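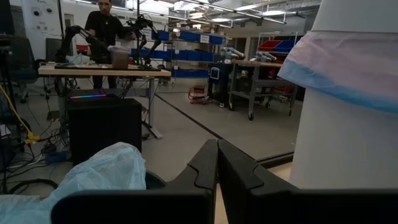 图1 实验室一角:木色台面的工作台、黑色托盘与带白盖的小容器,右侧为罩着塑料膜的白色圆柱形物体

第三讲 工作台与周边物品的整理
授课:Boyang Bai 助教:Genalyn Sebastian

上一讲留了个尾巴:一张台子到底"归谁管"?有同学课后说归最后用的人管,也有同学说归排班表上的人管。两种说法我都喜欢,今天我们就从台面讲起,一路讲到地面,最后再回来吵这个问题!

一、台面

先看图1里的台子。浅色木台面,灰色金属腿,台上一块扁平的黑色托盘(也可能是垫板),占去了大半个台面,小容器就放在靠近中间的地方。我特别喜欢拿这种布置来讲课,因为它正好引出本讲的第一个概念:底盘区。

底盘区就是台面上用一块托盘或垫板划出来的范围。凡是正在用的小件,都放进底盘区;暂时不用的,撤到底盘区以外,或者干脆离开台面。深色底盘配浅色小件,找东西特别快,大家回去可以试试,真的会上瘾。

我们教室的练习台统一用700毫米宽的垫板,四周要留出放手肘和记录本的地方。Pirnel课程组的旧讲义写的是铺满整个台面,这一条请划掉,以本讲义为准。

二、有盖容器

带盖的小容器是台面上最容易"失踪身份"的东西。半透明的壁能看出里面有没有东西,却看不出是什么。所以:

标签贴在壁上,不贴在盖上。盖子会互换,Raquel Esteves那一组上学期一口气换错了四个,后来花了一下午才对回来。
标签写内容、日期、姓名缩写。
盖子颜色可以用来分类,但全室要统一。白盖在我们这里表示"在用"。

三、塑料膜与罩布

这部分是我最想讲的!塑料膜又轻又软,谁都不把它当一件物品,可它恰恰最占视线。请对照图1的左下角和右侧:一处是揉成一团的浅蓝色半透明塑料,一处是披在白色圆柱上部的淡粉色罩膜,下沿有一圈浅蓝。同样是塑料膜,两种状态,整理时的处理也不同。

揉成团的:先展开,看有没有破口,再决定折叠还是丢弃。折法用三折法,长边对折两次,短边卷起,用纸带扎住。不要用橡皮筋,会勒出印子。
罩在物体上的:检查下沿是否拖地,褶皱里是否积灰。取下时从下沿往上翻,灰就兜在里面了,动作慢一点。

Divina Cabanatuan问过,彩色的膜要不要按颜色收?可以,但先按尺寸分,再按颜色分。次序反了,柜子很快就乱。

四、地面与座椅

浅灰色地面有个好处,深色的东西一眼就能看见。机箱这类放在地上的设备,整理时记三件事:周围留出扫帚能过的空隙,线缆不横穿走道,顶上不放东西(尤其是水杯!)。走道净宽按1,000毫米练习。

办公椅用完推回显示器前面,扶手与桌沿平行。听起来琐碎,Villanueva楼的那间大教室就靠这一条,下课后的清扫少用了一半时间。

五、课堂练习(40分钟)

两人一组,每组领一张Stileo记录表。

先不动手,站在台前看两分钟,各写各的:哪些在用,哪些待收,哪些说不准。
互相对照,只讨论"说不准"那一栏。
动手整理,顺序为膜类、容器、台面、地面、座椅。
交换到邻组的台子,按记录表找三样东西,记下用时。

Ariel Talavera会在教室后面发标签和纸带,不够再去领。

六、课后

阅读《Stillov整理手册》第184页的表格,把"膜类"一行补完整。下一讲在二月,讲抽屉和挂板,请带一张自己台子的手绘平面图,画得丑没关系,尺寸要标。

讨论题:罩膜取下以后,算台面上的物品,还是算柜子里的物品?写三五行即可。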